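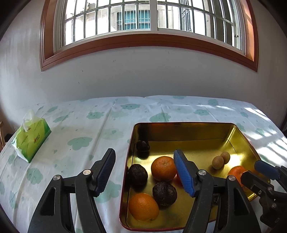 Cloud-print cloth on the long table, under the window.

A printed tablecloth should go on with its fold creases still in it. Ironing ours took 40 minutes per cloth, and the benefit does not survive a week of use. Creases are a cosmetic defect. They do not tip a cup or collect crumbs to any degree that matters.

Placement deserves more attention. Direct sun through a window fades pale inks first, and mint green is a pale ink. I would turn the cloth end for end every February and again in late summer, so both halves fade at the same rate. A cloth that has faded evenly can stay in service. One with a bleached end gets replaced early.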